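Reading time: 3 minutes
Last updated: March

Packing room automation: how we're getting on

Hi Aileen,

You asked for something less stiff than the last report, so I've left the spreadsheet out of this one and I'll just tell you where the money has gone and how people are finding it.

Quick recap for anyone at Stetier who's picking this up cold. Calimlim packs play sets for kindergartens, and your grant of $4000 pays for the training hours while two robot arms learn part of the packing job. The arms themselves came out of our own budget. The grant buys time off the line so the packers can learn to run them properly, and so far we've used 70 percent of it.

The biggest change is who does what in the morning. It used to be that all the packers stood at the long bench from seven until smoko, picking loose pieces into baskets. Now one of them sits at the training table instead and guides the arms through the same job, over and over, while the rest carry on as before. We've recorded 1386 practice runs that way. I thought we'd get there sooner, but we lost a good stretch in the middle when the software update from Arnitz changed how the grip settings were saved and we had to go back and redo the early ones (nobody's favourite fortnight!).

We start with small jobs, just a few coloured pieces and a basket, and the packers decide between themselves what order to do them in. I'd planned to write all that up as a procedure. They'd sorted it out on a whiteboard before I got my laptop open, so I copied the whiteboard.
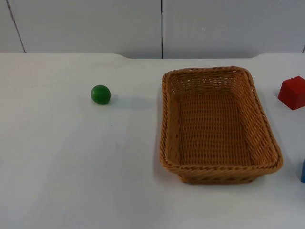
Pay was the first thing people raised, and fair enough. Anyone on the training table gets the higher machine operator rate for those hours, and it's now in the roster rules so it doesn't depend on me remembering. We've also agreed in writing that no packing hours will be cut during the project. What happens afterwards is a bigger conversation and I don't want to pretend we've had it. Two of the casuals asked me straight out whether they'd be needed next year and I said I didn't know yet. I'd like to be able to answer them by the time you get the final report.

On the good side, there's less reaching. Turns at the table are capped at 30 minutes, then it's back to the bench, and the mix seems to suit people — a couple of them have told me their shoulders are better for it. The flip side is that the table is quiet work and the bench is where the chat is. One packer tried it, hated it and went back, and that's fine, it's voluntary.

Balls are still the hard part. Blocks behave themselves, but a ball can roll if the fingers close a bit off centre, and then the run has to be thrown out. Hnat Bilyk has been trying a slower approach for the round pieces and I'll send his numbers when he's happy with them.

Still to do with what's left of the grant:

- train the afternoon crew, who've only had a look so far
- move the table closer to the bench so whoever's on it isn't stuck in a corner
- a visit to the Lemness site, where they're a bit further along than us
- sit down with the casuals about next year's hours

One ask. Could we shift the leftover travel money across to training? Lemness is a shorter drive than I'd budgeted for and the afternoon crew could use the extra time. No rush, but it'd help to know before I do the next roster.

Give me a ring if any of this needs more detail. Mornings after ten are best.

Contact: Calimlim packing room office | © Calimlim | Back to top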